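Urkel, notas de la migración del planificador

16 jul. 2019 – Equipo de control, Closalell

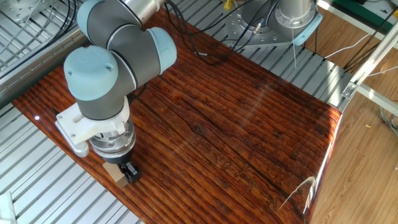
1/ Esta semana hemos pasado Urkel al planificador nuevo. El viejo resolvía cada brazo por separado y luego retrasaba uno si las trayectorias se cruzaban. Funcionaba, pero con tiempos de espera absurdos.

2/ Ahora se planifica en el espacio articular conjunto, 12 grados de libertad. Presupuesto: 200 ms por consulta. Si se agota, se devuelve la mejor solución parcial y el ejecutor decide.

3/ Percepción: el barniz brillante destroza la nube de puntos. Los reflejos salen como huecos o como puntos flotantes. Filtramos por confianza y ajustamos un plano con lo que queda – suficiente para fijar la altura de agarre.

4/ Con bloques pequeños de madera clara sobre tablero oscuro, segmentar por color basta. No hace falta red.

5/ Batería de regresión en simulación: 996 consultas, 579 resueltas en la primera iteración. El peor caso sigue siendo la muñeca cerca de la singularidad.

6/ Pendiente: la pinza cierra por posición, no por fuerza. El driver de Gindel expone la corriente a 85 Hz y con eso el lazo queda justo. Lo retomamos en octubre.

7/ El parche del filtro ya está en la rama principal. El del ejecutor, en revisión.

Recientes
Uddin 2: cambios en el formato de registro
Calibración mano-ojo sin tablero
Por qué dejamos de interpolar en cartesianas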